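Blue on the desk: gallery

Home > Desk and study > Galleries
Posted Wednesday, February 20, 2013 by Denise Lightfoot

I have been hearing about the Saltska range since January, mostly from people who already own a piece and would quite like it to have been money well spent. The pitch is that one big plain block of colour pulls a wooden desk together. Colin Holroyd swears by it. Colin also swore by the Osman lamp, and we all remember how long that stayed plugged in.

So, a short gallery on the subject of blue. The Trerkau catalogue photographs everything beside a bowl of lemons and I don't trust a colour that needs lemons. 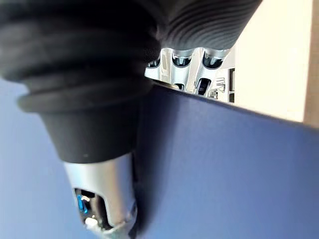

Matte navy, straight clean edge. Paler toward one corner.

I'll give it the edge. A crooked edge on something this plain would be all you ever looked at. The finish I'm less sure of. Matte is sold as the sensible choice, and in my experience it holds on to every greasy thumbprint until you go at it with a cloth, and then you have a shiny patch where the thumbprint was. Ashley Dobson says hers wipes up fine. She has had it for 27 days.

The colour is another matter. Trerkau calls its version "harbour", Cendimen calls theirs "ink", and I have yet to meet anyone who could tell you which was which in somebody else's study. Order a swatch, and look at it after supper as well as at noon.

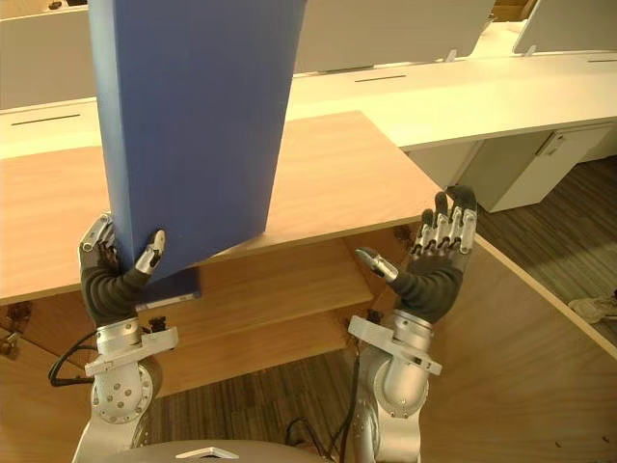 Size is where I really part ways with the fans. A tall slab at the front of a desk takes over, whatever colour it is, and the wood behind it stops mattering. If you paid good money for the desk you may want to see it now and then. Phyllis Crabtree keeps hers flat against the back wall and I think she has the right idea, though she won't be told it was mine.

Shelving under the desk is worth a thought too. Anything that hangs over the front is going to be in your way each time you reach down for a binder.

Comments are open until we hit 30. Natalie Ashworth is moderating.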